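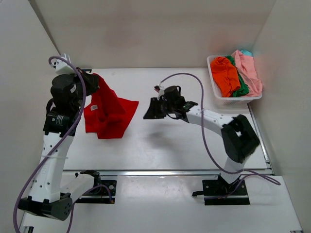 Issue 23, page 4

Folding and sorting: the gallery

Photographs and notes by Saadet Ateş

The October gallery covers the folding table at Nokener, where small household textiles are sorted before they go back on the shelf. The room handled 1,454 pieces in the month. Notes on the layout are by Yavuz Dönmez, and corrections should be sent to him care of the Mekow office.

Red cloth, on the left of the white table. One end is raised to a narrow strip and the rest spreads into loose folds, with a deep crease down the middle. The lower edge rests flat. A small whitish tag is attached on the left part; the markings are too faint to read at this size.

White plastic basket, far right corner. Four fabric items are visible in it. The corner position leaves the middle of the table free for laying a piece out.

Table and surround. The top is white and rectangular, with a beige wall behind and pale walls to left and right. Strong colours such as red stand out well against it. Pale cloths are harder to judge, and for those Dönmez recommends feeling along the hem before making the first fold.

Method used at Nokener: lift by one end, let the cloth hang, lower it from the far edge towards the near one, then smooth outwards from the centre. Creases running the length of the cloth are taken out before any fold is made. Corners are matched last. Tags go to the underside so that the finished stack shows a plain face.

Stack height is set by the shelf and not by the number of pieces. The Tarska shelving is 640 mm between boards, less the lip. Thick cloths are kept in their own stack, as mixed stacks lean.

Khairul Tjoa's notes on storing table linen, held over from the last issue, are on page 6. The index to earlier galleries is kept by Benedicta Acheampong and now lists 3,043 entries.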